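Search this site Go

Print this page | E-mail to a friend

Sirkent white cutting board, large

I've had this board since January and I keep meaning to write it up, so OK, it's November 3, 2023 and I'm finally doing it. My old one was a bamboo thing from Fakhoury that split right down the middle while I was doing a butternut squash (scared the daylights out of me!) and I wanted something plain and big that I didn't have to oil.

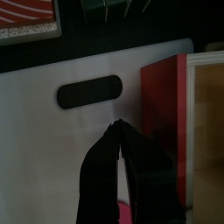

I cook for 3 most nights and 11 when my sister's crowd shows up, so size was the main thing for me. A whole chicken fits with room left for the onions. The surface is smooth and matte, so there's no glare when I've got the light on over the counter, and the handle is just a long slot with rounded ends, cut right through – my fingers go in easily even when they're greasy. I carry it to the stove one-handed and scrape everything into the pot.

Now the gripes. Beets. I scrubbed and scrubbed and there's still a pink shadow on the side I use for vegetables. It also slides on my counter unless I put a damp dish towel under it, and for the money I think they could have given it some rubber feet. My neighbor Dolores Nguyen-Tran has the smaller Drendura one and hers stays put, but it's too skimpy for a watermelon.

Would I buy it again? Yep, probably two, and keep one for meat.

Print this page | E-mail to a friend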